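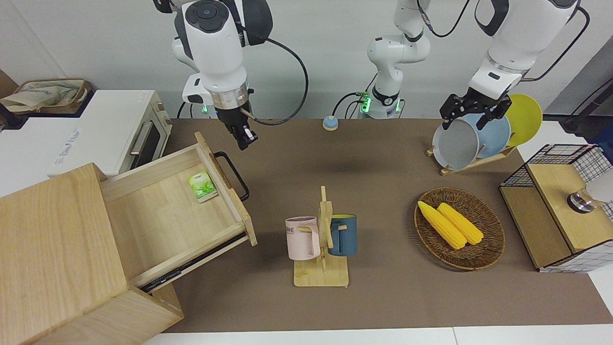
Newsletter > September > Around the House

The Junk Drawer Amnesty

Every household has one drawer that stopped being a drawer years ago and became a policy. Ours is the second one down, to the left of the stove. It holds the things we couldn't throw out and couldn't name, and it opens 4 inches before something inside rises up to stop it. For a long time we called this "full." Then Lilian Rugemalira wrote in to say she had emptied hers on a rainy afternoon and found the spare key to a car she sold before her daughter was born, and the rest of us started feeling judged by our own kitchens.

So last month we asked readers to open up and report back. You did, at length. I have now read more about soy sauce packets than I ever planned to, and I have opinions about which of you should be allowed near a glue stick.

Albane Langlois sent a typed inventory with headings. Under "Keys" she has 15, of which she can account for two. Under "Batteries" she wrote only "status unknown," which I think covers batteries everywhere. Arnel Abella sent no list at all, just a note saying that his drawer came with the house, that he has lived there nine years, and that he considers it the previous owner's business. 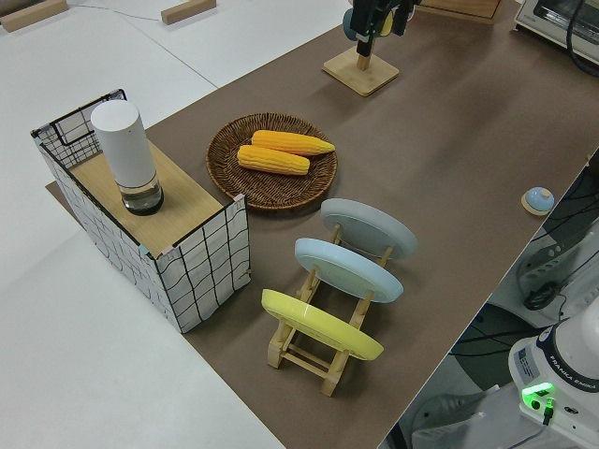 What you found

Takeout menus, mostly, several from places that have since become dentists. Birthday candles, used once and put back with the frosting on. A great many Allen wrenches, which seem to breed. The instruction booklet for a Burnex toaster oven, kept with care by three separate readers, none of whom still has the toaster oven. (One of them says she has gotten fond of the Portuguese section.)

Themis Triantafyllou turned up a punch card from a sandwich shop with one punch to go. He drove over. The shop is still there, the card is not honored, and he would like it known that he was polite about it.

Rubber bands came up in nearly every letter, and they come up with feeling. Some of you keep them on a doorknob. Some of you keep them in a ball. One reader, who asked to stay out of print, keeps them in a smaller drawer inside the drawer, and I'd like to know where a person buys that.
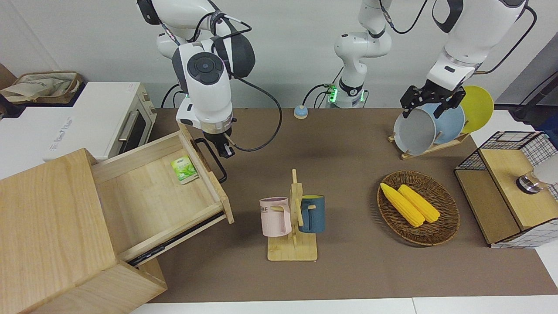
How to do yours, if you must

Efthymia Spanos has cleaned out other people's kitchens for a living, and she was kind enough to give us her method over the phone while, from the sound of it, cleaning out somebody's kitchen. Take the whole drawer out and tip it onto an old sheet. Don't sort yet. Go have a sandwich. When you come back, pull out only what you have used since last summer and put that in a bowl. The bowl is your new drawer.

Everything else goes in a shoebox with the month written on the lid, and the shoebox goes somewhere annoying to reach. If you haven't gone after it by spring, you can get rid of it without looking inside. She was firm on the last part. People who look inside end up with two drawers.

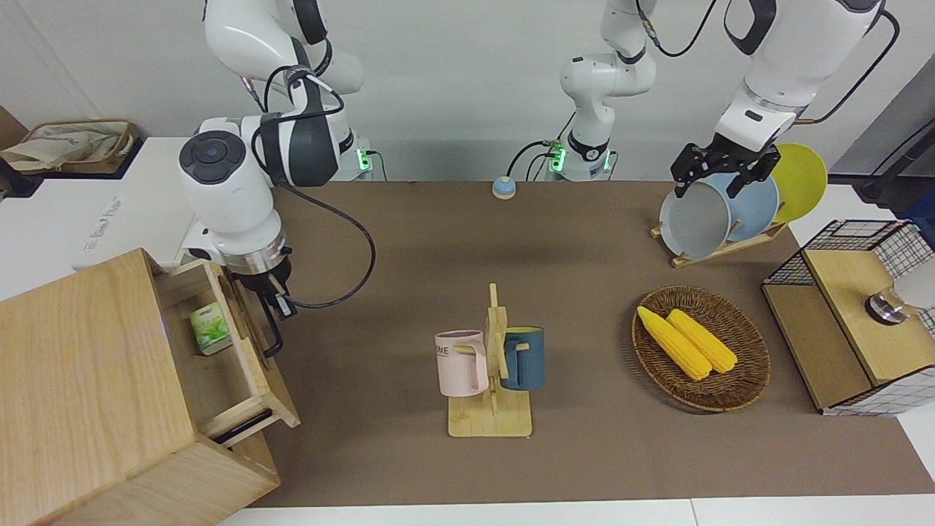
I tried it. I lasted as far as the sandwich. By the time I came back to the sheet, my husband had rescued a flashlight with no bulb, a tape measure that only goes out, and a small brass hook he says belongs to something. We've been walking around the house holding it up against things ever since. So far it doesn't belong to the hall closet, the shower or the back gate.

Letters on this are still welcome, especially from anyone who has lost a small brass hook. Next month's subject is the linen closet and why there are never two pillowcases alike in it. Arnel has already written to say his came with the house.

Search this site Enter keywords Go

Get the newsletter in your inbox every month. Enter your email address to subscribe. You can unsubscribe at any time.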